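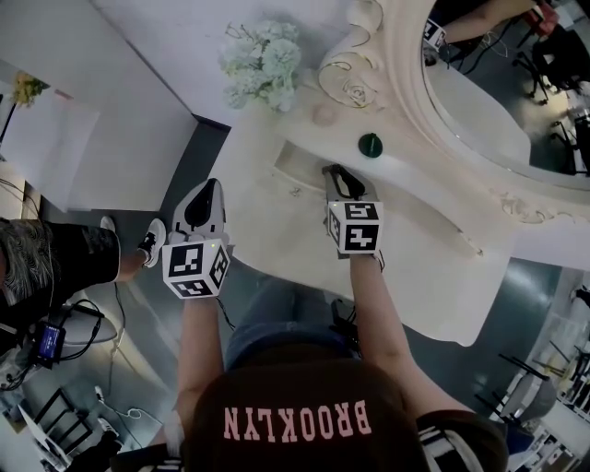

By Izzati Lumbantobing, with Patricio Llorente
Project report, Jerkuvus hand-held grippers

So we built a pair of grippers you hold in your hands! Each one carries a cube covered in black and white markers, and the idea is that a camera can work out where the hand is from the pattern. You pick things up with them the way you would with kitchen tongs, and the recordings are meant to teach an arm to do the same job later on. We haven't got as far as the arm, so this report is only about the hand-held part.

Patricio and I did the build at Tendlow, the shared workshop behind my street, over nine weeks starting in March. Our budget was $700 and most of it went on cameras (plus one very sad order of the wrong screws).

The housings were my job. My first version had a square nose and it kept bumping the tabletop before the fingers got anywhere near a small object, so I redrew it with a point. That took me a whole weekend and I'd do it again. The finger pads were Patricio's and he made far too many of them. The ones we kept are ribbed rubber, because the smooth ones let go of anything rounded.

Then the cables. Oh, the cables. I'd measured them standing still with my elbows tucked in, which is a silly way to measure for somebody who'll be leaning across furniture. We redid the lot with extra slack and now the floor looks like a bowl of noodles – something for version two.

For trying the grippers out we used the cream vanity table with the carved roses. Flat benches had made us a bit smug. Carved edges give you much less space to bring a gripper in low, and the big oval mirror is its own headache, as a marker cube can show up in the glass as well as in the real world. I've started a list of recordings to check for doubled markers and it has 113 entries on it so far. 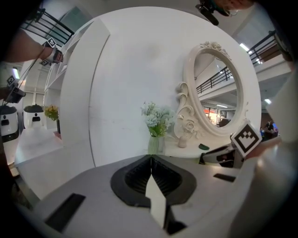 Gripper's-eye view of the table, with the flowers and oval mirror.

I like the gripper view a lot, even though the housing takes up so much of the bottom of it. Jolanta Wieczorek read our draft and asked if we could move the camera forward. We can, but the mount needs a new bracket and the screw holes I left are in the wrong spot for it. Patricio has the calipers at his place this week, so the bracket drawing is waiting on those.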